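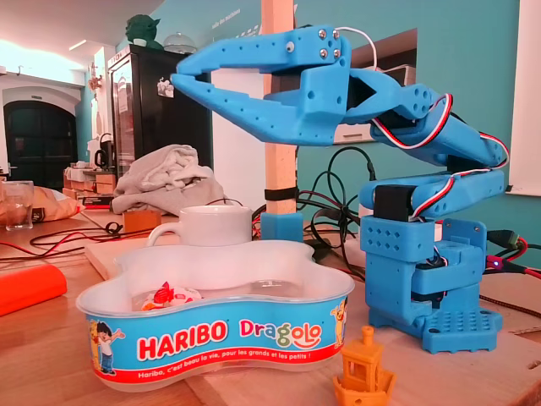

**Thread: Bench rules for small arms, draft 2, please comment**

**kaczorowski_c** wrote:

Draft 1 got long, so I cut it down. These are meant for printed hobby arms running off a USB board, at home or at the club. They are not for anything bigger.

1. The base is clamped or screwed down before power goes on.
2. Keep the full reach of the arm clear of anything that isn't part of the task.
3. No glass or open liquid on the same table.
4. Servo leads are tied to the arm with slack at each joint.
5. The power switch stays within reach of whoever is running it.

Comments by the end of July and then I'll pin it.

Cyprian Kaczorowski

**guva_bench** wrote:

1 and 5 are fine. 2 is going to be ignored. My arm lives on the kitchen table and so does everything else. If the rule says clear the table, people will skip it and then skip the others too.

**paochu** wrote:

I'd keep 2 but say how to measure it. Power off, move the arm by hand to full stretch in each direction, put tape down, add a hand's width. Inside the tape is task objects only. Outside the tape I don't care what you have.

**herkau** wrote:

Disagree with 3 as written. Half of what people train on is cups and mugs. A ceramic mug is a good test object, it has a handle and some weight. Are we banning that?

**kaczorowski_c** wrote:

Mug is OK if it's empty. The rule is about liquid and drinking glasses. I'll reword it.

**herkau** wrote:

Then say where the mug goes too. Flat on the table or on a board. If it's sitting on the rim of a candy tub and the finger bumps it, it goes over, and ceramic breaks like glass does.

**guva_bench** wrote:

Picking something off an uneven rest is the whole point of some tasks. Put a towel down and move on.

**paochu** wrote:

Towel can snag in the jaws. Thin foam mat is better.

On 4, please add the camera or USB cable if there is one. I had a loop hanging over the gripper and it got pulled at the wrist. My log says episode 2,123, so it had been fine for a long time before that. Check slack with the jaws open and closed.

**jatinon** wrote:

Does clamping matter if the base plate is wide? Mine has never moved.

**kaczorowski_c** wrote:

Yes. It may not move in slow tests, but a fast swing at full reach is a different load. Two clamps, opposite corners.

**jatinon** wrote:

I still think one is enough for a light arm, but OK.

**kaczorowski_c** wrote:

Changes for draft 3:

- Rule 2: tape line, measured with power off, plus a hand's width.
- Rule 3: no liquid, no drinking glasses. Mugs must be empty. Raised or uneven rests need a mat under them.
- Rule 4: includes camera and USB cables, slack checked with jaws open and closed.

Rule 1 stays at two clamps. guva_bench, I've noted your objection to 2.

**guva_bench** wrote:

Tape I can live with. Still no on the foam mat.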